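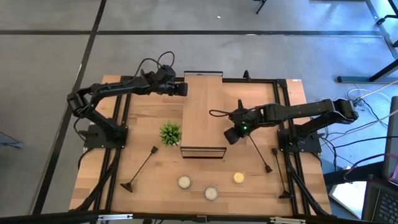
When a workplace brings in machines to do handwork, the first question asked is how many people it will need afterward. The question is fair, and any employer who avoids it deserves the suspicion that follows. It is also a poor guide to what the first year will be like. In the workshops this office has dealt with, the number of people on the floor changed slowly. The content of their day changed at once, and it changed in ways that were written into no job description, no pay grade and no training plan.

The case we know best is the preparation room at Landulwood, which furnishes tables for rented halls and dining rooms: candles, snuffers, small plants, bowls, stands. Its work has always been light and fussy. An order from a single hall may call for 40 tables set alike, and the difference between a good table and a careless one is a matter of inches. When Landulwood began to place robot arms at some of its tables in February, the trade took it as a curiosity. We think it deserves closer attention, because the objects are so ordinary. A person who has handled tealights for years does not think of it as a skill. Teaching the same task to an arm shows how much skill it contains.

Consider the candle snuffer. It is a long, thin rod with a small bell at one end. A person picks it up without looking, turns it in the fingers and sets the bell where it is wanted. For a machine with a gripper, each part of that action is a separate problem: where along the rod to take hold, how far the bell will swing, how close it may pass to the plant beside it. None of this was ever recorded, as there was no reason to record it. It was known by the people who did the work, and they were paid as though it were not knowledge at all.

This is the first change we wish to draw attention to. Automation turns quiet knowledge into a business asset. The worker who shows an arm how to pick up a snuffer has provided something the employer will go on using long after the shift ends. At Landulwood the staff logged 2,258 demonstrations in the first stretch of the program, and 2,008 were kept as good enough to use. Those figures appeared in the company's own report as a measure of the system's progress. They were equally a measure of labor, and of labor of a demanding kind, done slowly and repeatedly with full attention. The people who performed it remained on the preparation rate.

We hold that this is wrong, and that it can be put right without great expense. Demonstration work should be named in the contract, paid at a training rate, and credited to the person who did it. An employer that already pays an experienced worker extra to teach a new hire has accepted the principle. It should not fall away when the learner is a machine.
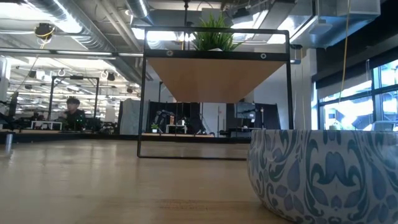 The second change concerns the room itself. Handwork of this kind used to be done in company. Two or three people shared a long table, passed things across, and noticed when one of them was tired. Workstations with arms are laid out for the arms. They stand apart from one another for safety and for the sake of cables, and the person in charge of one may spend hours with no colleague within easy speaking distance. Employers tend to describe this as a calm environment. Workers, in the statements we have received, more often describe it as a long day.

A large open floor does not cure this. People may be visible to one another and still be alone with their task. We would ask any employer planning such a layout to settle, before the furniture is ordered, where staff will stand when they need to talk, how often they will rotate, and who has the authority to stop a station so that its operator can leave it. At the Dodthorpe site these matters were left until after installation. Breaks were then fitted around the machine's schedule, with the result that people ate alone and at odd times. The arrangement has since been revised, though it took a formal complaint to begin the discussion.

Ikolthorpe offers a better model. The operators there were given 2,000 paid hours, shared across the department, to be used before any station went into regular service. They spent part of that time on the equipment and part of it on the layout of the room. Several of their requests were small - a stool of the right height, a shelf within reach, a screen turned away from the windows. The engineers would not have thought of these, and they should not be blamed for that. They do not sit there all day. The requests were granted, and the department has kept nearly all of its experienced staff.

The third change is in the nature of attention. A person who sets a table by hand is occupied, and occupation carries its own relief. A person who watches an arm set a table must stay alert while doing very little, ready for the moment when an object slips or is placed badly. This is tiring in a way that does not show. Managers who have never done it are inclined to see a seated worker and assume a light load. They may then add a second station, and after that a third. We have seen this pattern often enough to recommend a fixed limit, agreed in advance, on how many stations one person may be asked to supervise. The limit should be raised only with the consent of those who do the supervising.

It will be objected that such terms slow the adoption of useful tools and that firms which accept them will lose ground to firms which do not. We take the objection seriously. Margins in this trade are thin, and Purba, the contractor that supplies several of these sites with temporary staff, has told us plainly that its clients will not pay for hours in which nothing is shipped. We would answer that those hours are paid for in any case. They appear later as turnover, as mistakes at the hall, and as stations standing idle when the only person who understood them has left for other work. The cost is simply moved to a part of the budget where it is harder to see.

There is also a more hopeful side, and it would be unfair to leave it out. A number of workers have told us that they like the new duties. Some had spent years bending over tables and were glad to be spared it. Others found that they had a gift for explaining, step by step, what their hands were doing, and would gladly make that their trade. One wrote to us that it was the first time in her working life that anyone had asked how she did her job. We have no wish to see these people sent back to the old routine in the name of protecting them. Our concern is that their new work be recognized as work, with a title, a rate and a path to something further.

Our position, then, can be put briefly to employers in the trade. Before an arm is installed, meet with the people whose tasks it will share. Put demonstration and supervision into the pay scale. Set a limit on stations per person and keep to it. Allow paid time for learning, and let part of that time be spent on the room. Report the number of demonstrations, if it must be reported, next to the number of people who gave them.

We have asked Landulwood and the Dodthorpe site to reply to these proposals in writing, and we will publish what we receive in full. Readers employed at other sites are invited to send us their own accounts, which may be submitted without a name.

Office for Workplace Standards, 09/05/2024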